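Two Snacks a Night: Kausar Warraich on Guest Rooms, Crumbs and Charging for Cookies

By Laiba Abbasi
2025-08-08
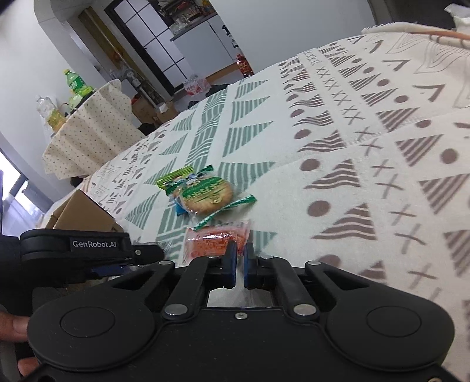
A round wrapped biscuit and an orange-red packet on the bed blanket.

Kausar Warraich wants to talk about snacks. I had come to talk about why a room in Fastville costs what it does, and she kept steering me back to the bed.

"People remember the bed and whatever was on it," she says. "They don't remember the lamp. I spent real money on the lamp."

Warraich runs Bukhari House, a small guesthouse she opened after leaving an office job at a shipping company. Two wrapped snacks go out on the blanket before each guest checks in. She gives this a lot of credit. According to her, bookings went up after she started doing it, and she has the reviews to prove it.

I asked to see the reviews. She read me four. One mentioned the snacks. Another mentioned the parking, at length.

"Fine, but look at the tone," she says. "They're happy people."

Maybe. She also repainted the hallway that spring and lowered her weeknight rate, and when I ask how she separates one thing from another, she shrugs. "You're asking me for a laboratory. I have a laundry room."

The blankets are her other subject. The one on the bed during my visit is cream-white, with sage green triangles and wavy bands along one part and taupe-brown triangles and dots on another. I wondered out loud whether a pale blanket was wise in a room where she encourages people to eat cookies lying down.

"Everybody says that," Warraich says. "My sister says that. A dark blanket looks like a bus seat. On a light one I can see what needs washing, and so can the guest, so they know it's been done."

She washes them between every stay, she tells me, and has had to throw out only one. Curry, she says, and then that it may have been coffee.

Money is where I expected her to get vague, and she did, a little. She puts the yearly cost of snacks at about 3000 dollars, a number that seemed high to me for a place this size. When I said so she went to get a notebook. The figure turned out to include bottled water, tea bags and a case of crackers that went stale in a closet.

So what do the snacks alone cost?

"Less," she says. — And then, after some page turning, "I'd have to pull it apart."

She buys most of them from a wholesaler called Pliromen, in boxes of 50, and insists that everything be individually wrapped. Open plates were a disaster. Guests didn't trust them, and the ants did.

Wrapping has its own critics. A guest from last September left a note complaining about the plastic, and Warraich kept it. She looked into paper packaging through a supplier, Fivden, but the cookies came soft and she went back to the old kind within a month. I pointed out that a jar with a lid would solve a good part of this.

"A jar is for a kitchen," she says. "I want them to walk in and see there's one for each hand."

It's a nice line, and I suspect she has used it before. I still don't believe two snacks fill a guesthouse. I did notice that she straightened the blanket twice while we were talking, without breaking off her sentence, and that she would not let me sit on it.

Next she is thinking about raising the rate on the back room, which has 34 stairs between it and the street and no elevator. Would the people up there get something extra?

"They get the same as everybody," Warraich says. "Maybe a water."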